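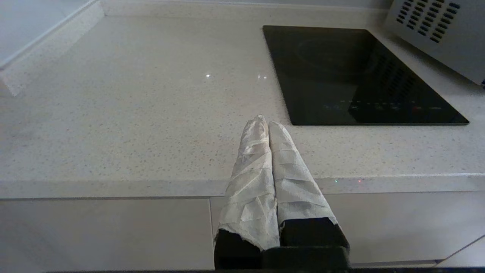 The counter and the cooktop, November.

I promised in my last post that I will write about the kitchen, and two readers have reminded me, so now I sit down with my tea and do it. It is only a rented kitchen and I did not choose anything in it. But I have cooked in it for 18 months, and I have started to have opinions about it, mostly about the counter.

When I moved to Waltholm, I came from a flat where the kitchen had an old wooden work surface. My grandmother's kitchen in Căpraru was the same, wood everywhere, with dark rings from the pots and a deep place in the middle where she cut bread for forty years. In such a kitchen you can see what people have cooked. So the first time I saw this light gray quartz with its little flecks, I thought it was a bit like a bank, or like the place where you pay for parking. Very correct and not very warm.

Now I like it more. The flecks are gray and brown and beige, and this means that crumbs disappear in them completely. I am still not sure if this is an advantage. In the evening I look at the counter and I think it is clean, and then I put my hand on it and it is not clean at all. My method now is to go over it with the flat hand first, before I take the cloth. My hand finds the sugar and the bread crumbs much better than my eyes do. I learned this from making dough, where you also have to feel the surface.

For the washing itself I use warm water with one drop of dish soap, then a second cloth with only water, then a dry towel. The third step looks like too much work, but if I skip it there are gray stripes when the light comes on. I had a special spray before, with a lemon smell, and it left a film that made the bread dough taste of lemon. I finished the bottle on the bathroom tiles.

The front edge of the counter is rounded, and this was the thing I noticed last. At first I found it a pity, for my hand mill with the screw clamp does not hold well on it. The clamp wants a sharp corner. I have put a folded piece of felt between, and it holds for coffee but not for poppy seeds, which need more strength. On the other side, I lean on this edge a lot when I wait for something to boil, and with a sharp corner I would have a blue line on my stomach every winter. The edge also needs its own cleaning. Drops run over it and dry on the white cabinet doors under it, and you only see them when you sit down on the floor. I sat on the floor to look for a lid and I was quite ashamed.

So the doors get wiped when the counter gets wiped. The thin gap between two doors is the difficult part. I wrap the damp cloth around a butter knife and pull it down slowly, from top to bottom. Please use a blunt knife. I have made one small scratch with the wrong knife and I will have to talk to the landlord about it one day.

Then the cooktop. It is black glass, induction, and it is set into the counter so that the two are level. I had never cooked on induction before. In the first week I burned the milk 3 times, and I also learned that my favorite pot, the red one from the market in Lakura, does not work on it. The cooktop does not even notice that the pot is there. I was sad about this for longer than is reasonable for a pot. Now it holds onions.

What I like is that the glass is level with the counter, so I can wipe from one to the other in one movement. What I like less is that the controls are on the glass too, in a row along the front. They are very faint, and when I come into the kitchen in the morning without my glasses I press on three wrong places before something happens. A wet cloth also counts as a finger, by the way. Many times I was wiping and it began to beep at me. My cooktop has a lock for this, and after one year I read the manual and found it. You hold your finger on the symbol until it makes a sound, and then you can wipe in peace.

For burned spots on the glass I use baking soda with a little water, leave it to sit while I drink something, and then take the soft side of the sponge. For sugar I have the scraper with a blade, a simple one from Oseo that I paid too much for. Jam is the worst. In September I made plum jam and it went over, and I needed the scraper and one whole evening with the radio.

My rule for this kitchen is that nothing lives on the counter next to the cooktop. In my old kitchen I had everything there: oil, salt, the spoons in a jar, the pepper, a plant. It looked nice but every jar had a skin of fat on it with dust inside. Here I have moved all of it to a drawer. I take it out to cook and put it back when I eat. The first weeks I was annoyed every evening, looking for the salt with one wet hand, and now I go to the drawer without thinking. When I visit friends I open their drawers for the salt too, and this is not so polite.

I have also a question for the readers who have the same kind of stone. Do you put hot pots directly on it? The landlord said never, my neighbor says she does it all the time. I use a wooden board, but the board slides a little on the smooth surface, and I do not enjoy this with a full pot of soup in my hands. Maybe a thin rubber mat under the board is the answer. If you have found one that does not smell, please write me the name in the comments.

The next post will be about the drawers, where I have less discipline. After that I want to write down my grandmother's recipe for the flat bread with cheese and dill. I have tried it again on this counter, and the dough did not stick, but I have used too much flour and it became hard at the edges. I will try once more before I give you the amounts.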